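Work and Technology, fall term
Group report, second draft with the instructor's margin comments dealt with (mostly)
Wednesday, October 12, 2022

# Folding for the Machine: Automation at Jondlow Home Services

## What we set out to do

Our proposal said we would study "the impact of robots on housekeeping staff." Jondlow does not own a robot. We found this out on the first visit, after the proposal had been approved, and we'd like it noted that the proposal was very well formatted.

What Jondlow does have is a contract to record housework. The company is a cleaning and laundry service in Mundulberg that sends people into private homes to make beds, fold clothes, wipe counters and put things back where they belong. Since spring, some of its housekeepers have spent part of the week doing those same jobs with a gripper in each hand. The recordings go to a system called Fludetti, which is meant to learn from them, so that at some later date a machine can fold a quilt. The date has moved twice. The quilts have not waited.

We changed the research question to this: what happens to a job when part of it becomes teaching the job to something else?

## How we went about it

We visited during September. Two of us sat in on recording shifts in homes where the customer had agreed to it, and the other two worked in the Janssen Street office, where the recordings are checked. We talked with housekeepers, checkers and one shift lead, all of whom asked to stay unnamed. We agreed quickly, having already promised it on the consent form.

We did not time anyone. An earlier version of our plan included a stopwatch, and a housekeeper told us, politely, that if a stopwatch came through the door she would be going out of it. We think that cost us some data and bought us a lot more.

The company gave us one sheet of figures, which we use below. We could not check them ourselves.

## The work before

Everybody we spoke with described regular housekeeping in nearly the same way. You get a list and a key or a code. You work alone or in a pair. The list says "bedroom" and you know that this means fourteen different things in fourteen different houses. You have your own order for doing things, and you defend it. One housekeeper starts with the bed "so there's somewhere to put stuff." Another leaves the bed for last for exactly the same reason, as far as we could tell.

The pay is by the visit. The skill is mostly invisible, including to the people who have it. When we asked how to fold a heavy quilt alone, the first three answers were "you just fold it," "you get the corners" and a shrug. The fourth person did it in front of us in a few seconds and then could not say which hand had gone first.

## The work with grippers

Recording changes this. A gripper has two fingers, and a housekeeper has ten, several of which turn out to have been doing important jobs without credit. Thumbs were mentioned often. Anything soft can be pinched and dragged but not smoothed, so people learned to smooth with the side of a finger, or to fold in such a way that it came out flat by itself. A collar is apparently a very bad afternoon.

There are also rules. Every recording covers one task from start to finish. You move at an even speed. You don't put a gripper down halfway to scratch your nose, and if you drop a shirt you pick it up the way a machine would have to, which means no foot. (The foot is used more in professional housekeeping than we had understood.) Clutter stays. At first people tidied the room before they recorded the tidying, and the checkers had to send out a note asking them to stop being so good at their jobs.

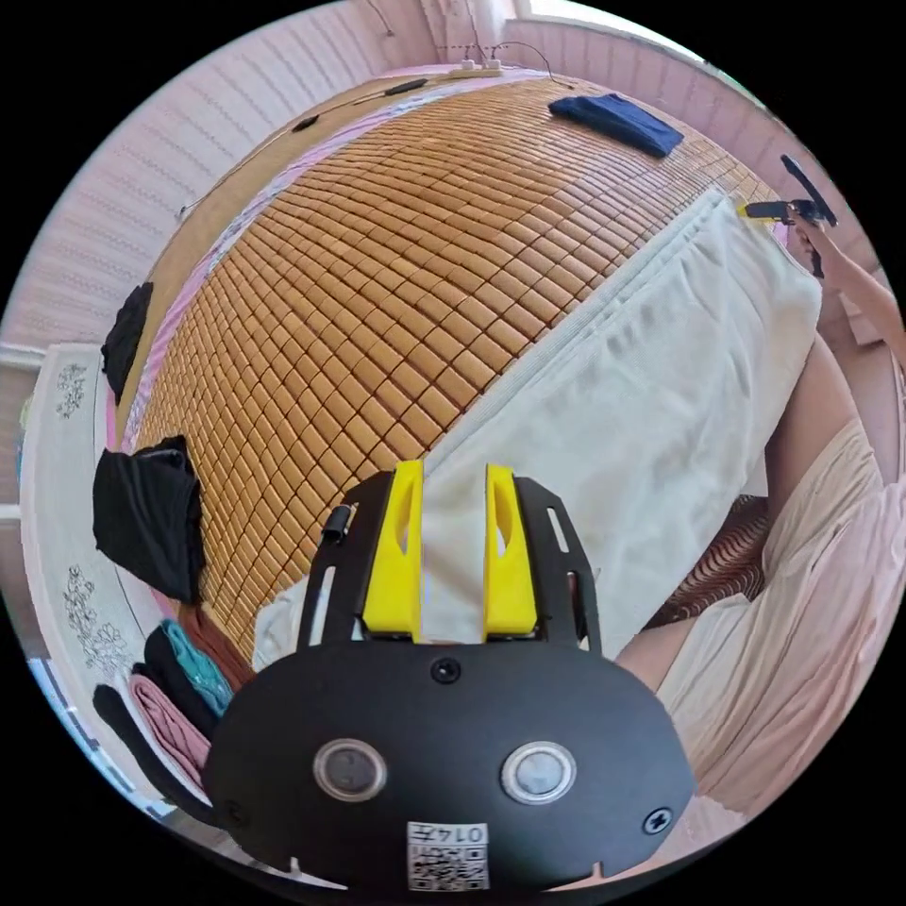
Bedding is the task that divides people. Some housekeepers like it because the pieces are large and forgiving and a crooked result still looks like a quilt. Others dislike it because a quilt is heavy at the end of a long tool, and the weight goes to the wrist. Two people had started wearing wrist supports. The shift lead said breaks had been added, and the housekeepers said breaks had been added to the schedule, and we leave the difference between those two sentences to the reader.

What surprised us was how many people had become able to explain their own work. After a few weeks of recording, the same person who told us "you get the corners" could describe where to grab, how far to lift, when to let go and what to do if the far side slid. She seemed a little annoyed about knowing it. "I think about it at home now," she said. "I'm folding towels and I'm thinking about my left hand."

## The checking room

Every recording is watched by a checker in the Janssen Street office, who accepts it or sends it back. By the end of September, according to Jondlow's sheet, housekeepers had submitted 1678 recordings, and 1382 of them had been accepted. The contract asks for 2000 accepted. There is a hand-drawn thermometer on the office wall to track this, of the type used for church roofs.

Three of the checkers used to be housekeepers. This is the one clear case of a new job we found, and the people in it had mixed feelings. They sit down all day, which they listed as a benefit in the first interview and as a complaint in the second. They are paid by the hour. They know at once whether a fold is any good, but that isn't quite what they have been asked. A beautiful fold done too fast goes back. A clumsy one, done steadily and finished, goes through.

"I accepted a pillowcase today I'd have been ashamed of," one checker told us. She had been with the company long enough to have trained half of the people whose pillowcases she now accepts.

Reasons for sending a recording back are picked from a menu. The checkers said the most useful choice was "Other," and that they had asked for a second "Other."

## What changed for people

**Pay.** Recording shifts are paid by the hour, with nothing taken off for a rejected recording. Most housekeepers preferred this. Two who are very quick said they earned less than they would on ordinary visits, and they had gone back to ordinary visits. We note that the fastest folders in the company are therefore not teaching the machine.

**Who decides how it's done.** Before, this was the housekeeper's business as long as the customer was happy. Now there's a preferred method for each item, written by people at the office after watching many recordings. The methods are sensible. They are also the first written instructions some of these people have received in years of work, and they arrived for the benefit of somebody else. More than one person brought this up, and it was said with more heat than anything about robots.

**Company.** Recording is often done with another person in the room, either a second housekeeper or someone from the office. For people used to working alone with the radio on, this took adjusting. The radio has to be off as well. We heard more about the radio than about any other topic in this report.

**Customers.** Homes are only used with permission, and customers get a discount. Housekeepers told us that some customers hide things before a recording shift that they would happily leave out for a normal one. Several said this made them feel better about what their customers normally trust them with, and one said it made her feel like a burglar with paperwork.

**Worry about jobs.** We expected to write most of our report about this. We had a heading ready. People did bring it up, but usually as a joke first and then, if we kept quiet long enough, as a real question. The shift lead's position is that the machines will take the dull parts. The housekeepers wanted to know which parts those were, given that they're paid by the visit and the dull parts are in the visit. We put this to the shift lead, who said it was a good question and wrote it down.

## Where our findings are weak

We spoke with people who had chosen recording shifts, or at least had not refused them. Those who did refuse would have told us something different, and we reached only one of them, by phone, while she was driving. We ended the call.

We also saw no trained system doing anything at all. Fludetti's results are not shared with Jondlow's staff, so neither we nor they can say whether the recordings are helping. Several housekeepers asked us if we could find out. They had a reasonable interest in whether their student was passing. We asked the office, and the office said it would ask.

Finally, one of us tried the grippers on a T-shirt and produced something like a wet napkin. This isn't data, but the instructor's comment said the methods section needed "more reflection on the researchers' own position," so we are including it.

## Suggestions to the company

We were asked to give practical suggestions, and we ran these past the housekeepers first.

- Put the fast folders back on recording at a rate that doesn't punish them for being fast.
- Have the people who do the folding write the preferred methods, and pay them for the writing.
- Tell staff something about the results, even if the results are poor.
- Alternate bedding with small items within a shift, so nobody spends a whole afternoon holding quilts out at arm's length.
- Add the second "Other."

The company has replied to the last one. It is being considered for the next update, along with a category for cats.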